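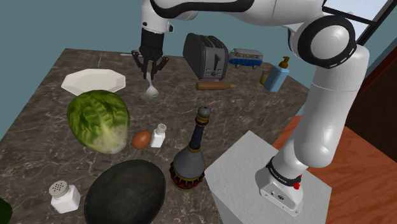

Simulated kitchen counter, spoon held by the two-finger gripper

Filed under: Mailing list archive / Grippers and end effectors

From: Ngân Lưu
Date: 27th May
Subject: Re: finger width for thin cutlery

Dear Eustaquio and all,

thank you for your message. I answer below your questions.

> Eustaquio Chávez wrote:
> We are still deciding between the Temlow fingers and the Bilyk
> fingers for the kitchen tasks. Did you try both with cutlery, or
> only with round objects? And did you change the controller at
> the same time? In February you had the old one.

Yes, I tried both with cutlery, all in simulation. The arm and the counter stay the same, and the controller is still the old one, so you can compare with my February numbers. Each finger set made 400 grasps, with the small objects moved to new places after every 20.

With the spoon I have no complaint. Both sets take it by the handle and keep it vertical, bowl down. The Temlow fingers lost it 2 times, the Bilyk fingers a little more often, and always when the arm started too fast. 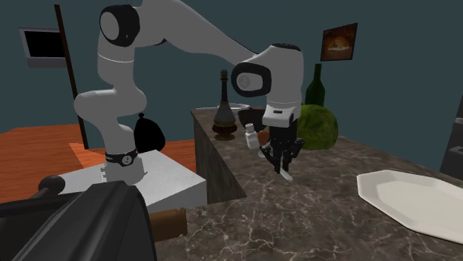
The knife is more difficult. The blade hangs at an angle under the fingertips, and if the grasp is far from the middle of the weight, it turns slowly during the transport. I reduced the speed to 80 per cent and this helped the Bilyk fingers, but it made almost no difference for Temlow. I don't understand why. Maybe the friction value of the pad is wrong in my model; I took it from the file that Skolwood shared and did not measure it myself.

One more point is the space between the objects. When a cabbage or a bottle stands close to the gripper, the planner chooses a higher approach and the fingers arrive not so straight. I would be glad if somebody can repeat this with the Clekero planner, which I have not installed.

Eustaquio, if you send me your pad friction values, I can run the knife again with them.

With kind regards,
Ngân

Recent in this list:
- Pad friction: measured or guessed?
- Clekero planner, first installation problems
- Temlow fingers: where to find the mesh files
- Wrist camera or fixed camera for small objects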